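Célula de bancada Drestari, dois braços

Fornecida com duas garras pretas de dedos longos e modelo de simulação para ensaiar a recolha antes de ligar os motores.

Manutenção: limpar os dedos com pano seco - sem solventes - e verificar o aperto do punho a cada 1500 ciclos. Binário dos parafusos da base: 2 Nm.
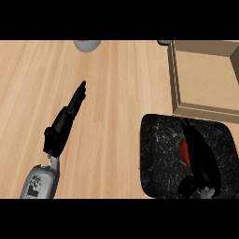 Depois de trocar uma garra, repetir a calibração dos dois braços a 25% da velocidade. Peças de reserva: Vokholm.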